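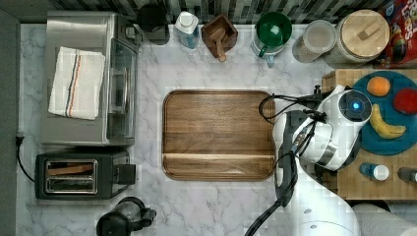 Medeiros Legal Practice, Dreltasel office
Minutes of the office meeting, September 20, 2026

Present: Sharada Rodrigues (chair), Krishnamoorthy Unnithan, Benjie Macapagal, Sơn Cù (minutes)
Apologies: Sudheer Pai

1. Minutes of the last meeting
The minutes were read and accepted with one correction. Under item 4 the word "landlord" should be "former landlord", as the house was already sold at that time. Sơn has corrected the copy in the shared folder.

2. Matters arising
Benjie has spoken with the court office about the returned forms. The forms were returned for the reason that the signature page was scanned separately. From now on we send the form and the signature page as one file.
The letter to the insurer in the staircase accident matter is not yet sent. Krishnamoorthy is waiting for the medical report and will ask for it again this week.

3. Tenants at Brultberg House
Krishnamoorthy gave a report. The tenants who came to us have the same complaint, that the deposit was not given back after the end of the tenancy. The managing company says that the money was used for cleaning and painting, but it has not shown any invoice to us. The smallest claim is 500 and the largest is 1,000.
It was discussed if we should write one letter for all of them or separate letters. Sharada prefers separate letters. The tenancy agreements do not have all the same date, and the clause on cleaning was changed in the newer ones. Benjie said that separate letters will cost more time and asked who pays for this. After some discussion it was agreed to write separate letters from one common draft, and to charge the drafting only once and divide it between the clients.
Krishnamoorthy reminded us that each client must sign his or her own letter of engagement before we write anything. Two of them have not signed.
Action: Krishnamoorthy to prepare the draft. Benjie to collect the missing signatures.

4. Possible conflict of interest
Sharada informed the meeting that a director of the managing company has asked us in February for advice on a will. He did not become a client and no file was opened, but there was a telephone call with Sudheer. Before the letters go out, Sudheer must write a short note of what was said in this call. If anything about the company was mentioned, Sharada will decide whether we can continue to act.
Action: Sudheer to write the note. The letters in item 3 must wait for it.

5. Sellolora
The trial of Sellolora for the diary of deadlines was discussed. Sơn finds that it is good for the hearings, but the limitation dates must still be put in by hand, and the reminder comes only to the person who made the entry. When this person is on leave, the reminder is not seen. Krishnamoorthy would like to keep the paper diary also. Benjie does not agree, he thinks that two diaries are more dangerous than one.
No decision was made. The trial is extended and we keep the paper diary until it ends. Sơn will ask the supplier if a reminder can go to two persons.

6. Evening advice hour
The number of persons coming without an appointment is growing, mostly with questions on unpaid wages. Several had to go home without being seen. It was agreed that the last appointment will begin at 6 and not later, so that there is time to write the attendance note on the same evening. Sharada asked everybody to write these notes in full sentences. Some notes of the summer cannot be understood by a colleague.
Action: Benjie to change the notice on the door and on the website.

7. Any other business
Krishnamoorthy asked that old files are not put on the floor of the archive room. The files closed before the move should be checked for original documents, and these have to be returned to the clients against a receipt.
Sơn will be absent for the next meeting. Benjie will write the minutes.

The date of the next meeting will be sent by e-mail when Sudheer is back.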